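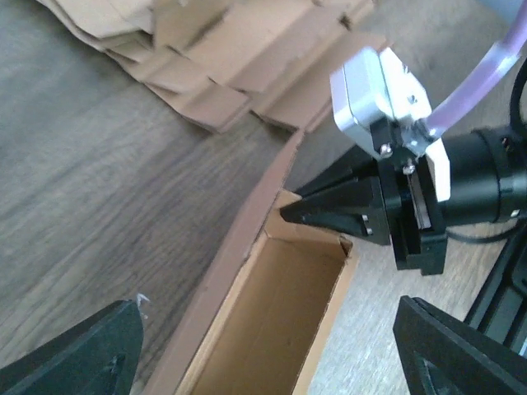
4.3 Recording demonstrations: carton folding

Read section 4.2 (leader arm calibration) before starting. The steps below assume a two-arm Vemow cell with both follower arms homed, both leader arms connected, and the Lorkura recorder running on the cell computer.

One recording covers one carton, from flat blank to closed box. The operator moves the leader arms by hand and the follower arms copy the motion at the table.

4.3.1 Preparing the table

1. Stack the flat blanks at the back of the table, on the right. Keep the stack low enough that neither arm touches it when the elbows are fully raised.

2. Reserve the back left corner for finished cartons.

3. Clear the middle of the table. Remove tape, tools and any carton left from the previous recording.

4. Run a hand along the cables of both follower arms. Each cable must have enough slack for a full turn of the wrist, in both directions.

5. Open and close each gripper twice from the leader handle. If the fingertips do not meet evenly, repeat the gripper zero in 4.2.6.

CAUTION: Keep hands and sleeves out of the enclosure whenever the follower arms are powered. The arms follow the leaders without delay and do not detect contact with a person.

4.3.2 Starting a recording

1. Select the task name from the list. Do not type a new one – a spelling difference creates a separate task, and the recordings have to be merged later by hand.

2. Enter the operator name as it appears in the user list (for example, CRUZADO A or NIMRI M).

3. Bring both leader arms to the rest position. The recorder will not arm until the leader and follower joints agree.

4. Press the left pedal once. A short tone confirms that joint data and all camera streams are being written.

5. Wait one full second before moving.

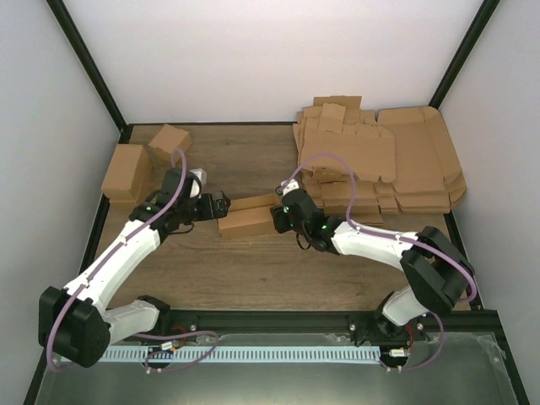
4.3.3 Performing the fold

1. Take the top blank with the right gripper and bring it to the middle of the table. If the blank below comes with it, lower both and separate them with the left gripper.

2. Raise the long walls. Hold the near wall with one gripper while the other brings up the far wall.

3. Fold the short inner flaps at each end. Approach the flap with the tip of one finger and push from the outside. Do not pinch the flap, as the board creases away from the score line.

4. Close the lid and press the tuck flap in with closed fingers.

5. Move the finished carton to the back left corner and release it.

6. Return both arms to rest and press the left pedal again to stop.

Work at a steady pace. Long pauses are learned along with the motion, and the trained policy will reproduce them as hesitation. If you need to think about the next move, stop and discard the recording.

NOTE: A missed grasp followed by a clean second attempt is useful and should be kept. A dropped carton that leaves the table is not. Press the right pedal to discard.

4.3.4 Checking the wrist views

Replay one recording from each batch before continuing. In both wrist streams, confirm that:

– both fingertips are visible at the bottom of the picture
– the grain of the table surface can be made out
– neither finger is hidden by a cable

If a fingertip is missing, loosen the camera bracket, re-aim it and repeat the batch. Do not correct the view by cropping. 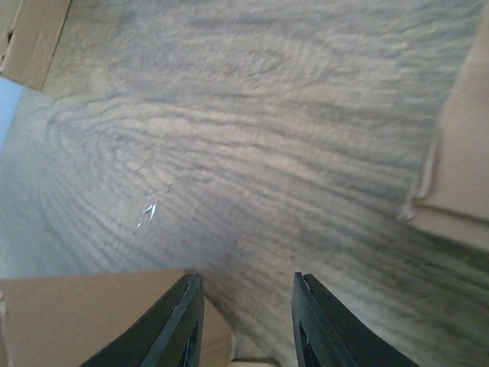
Figure 4-7. Wrist view with the gripper open over the wood-grain floor.

Small scraps of board on the table do not affect recording, but brush them away between batches.

4.3.5 Error codes

349 – Leader and follower joints do not agree. Return both leaders to rest and re-arm.

415 – Camera stream lost. The current recording is discarded automatically. Check the hub connection before restarting.

1262 – Disk write too slow. Close other programs on the cell computer. If the code returns, move finished batches to the Prorari storage unit and restart the recorder.

Codes not listed in this section are covered in Appendix C.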